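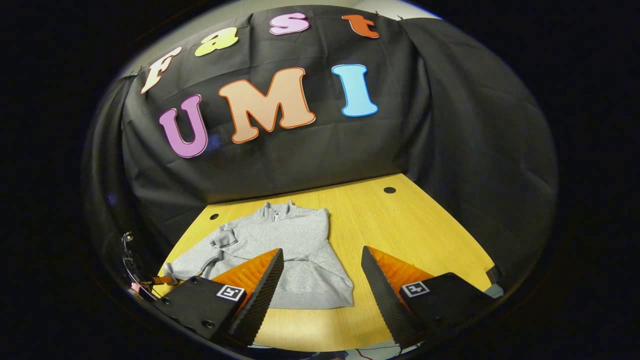

October, 11:40 at night, feet up on the radiator

I should be asleep but I'm still wound up from the open day, so I'm writing it down before it turns to mush in my head. Kirsten Hawthorne got us passes weeks ago and I nearly didn't go! I had a stack of invoices and a sore throat, and Pivville is 47 miles each way. But she pulled up outside and leaned on the horn, so that was that.

The building used to be the Robichaud thread warehouse, and from the parking lot you'd never guess there was anything in it. Inside they'd split it into bays with a walkway down the middle. A kid at the door gave me a sticker that said KAREN (not my name, I wore it all day anyway). They were expecting 85 people for the morning and I think every one of them was standing at the coffee when we got there.

We started with the Bomirum people, who had a packing line going with boxes coming down a belt and an arm stacking them. Very fast, very loud, and I got bored quicker than I expected to. It does one box, then the same box. Kirsten loved it. She worked in shipping for years and kept grabbing my elbow and saying "look at the corners, look at the corners." The corners were very good, I'll give her that.

The thing I keep thinking about was the laundry table. Well, they didn't call it that. It was the bay with FAST UMI up on a big black cloth in fat cartoon letters, all different colors, like the wall of a kindergarten. One plain wooden table and a light gray quarter-zip or funnel-neck top laid out on it, collar toward the wall. I figured somebody was going to switch on a machine. Instead the woman running it, Boonmee Limsakul, held out a gripper by the handle and asked who wanted to fold a sweatshirt.

Me, apparently. My hand was up before I'd thought about it.

So you hold this thing and it has two black fingers with a ridged edge, and bright orange pads on the inside, and each side has a little black and white square on it that I took for a QR code. Boonmee said they're markers for the camera, which is how it keeps track of where the fingers are. The camera rides along on the gripper with you and sees what your hand is up to. You do the job, it gets recorded, and later on a robot gets trained from a whole pile of people doing the same job. No robot in the lesson at all, just you and the laundry.

I have folded sweatshirts my entire adult life and I was TERRIBLE. You go to pinch a cuff and you either skate right over it or you pick up the sleeve plus half the front. I got the left sleeve over the body all right, went for the other one, dragged the whole shirt sideways and ended up with the collar bunched under itself. A man behind me said "my son folds like that." Thank you, sir.

Boonmee was so nice about it. She had me lower the tips nearly flat to the cloth and close them slower than felt natural, and the next try was a lot better, a bit lopsided at the hem but it looked like something you could put in a drawer. She says new people always squeeze too soon. She also told me that for one garment they'll want 600 tries, and not all tidy ones. They shift the shirt around and rumple it in different ways before each go, otherwise the robot only learns the one neat shirt in the one neat spot. That made sense to me right away. It's how I learned to drive, on one street, and then I couldn't turn left anywhere else in town.

I asked if my disaster would go in the pile and she laughed and said visitor tries are kept separate. Fair enough!

Kirsten had her turn and folded it in a way I've never seen a person fold a shirt, sort of in thirds from the bottom up, and then argued with me about it all through lunch. (Lunch was egg salad. I had two and regretted the second.)

At 2 there was a talk by a fellow from Terneck on where all this goes next. Warehouses, hospital linens, that kind of thing. I drifted a bit. Somebody asked him about jobs and he gave a long answer that didn't have much in it, and I noticed the room got quieter. I'd have liked to hear more on that. Kirsten said in the car that her old line had a dozen people on it and now it's down to a few, and she said it pretty flatly, and then we talked about her sister's kitchen for a while.

I don't know what I think. I liked the folding. I liked that it starts with a hand doing the thing, over and over, with all the little fixes you make and don't notice. I wouldn't mind a machine doing the towels, either. But I'd miss watching Mom's way of doing the sleeves come out of my own hands, if that isn't too soppy for this hour.

Did the real laundry when I got home — no gripper, very smug — and there's still a basket of socks by the stairs. Invoices tomorrow. Call Kirsten about the gas money, she'll say no, send it anyway.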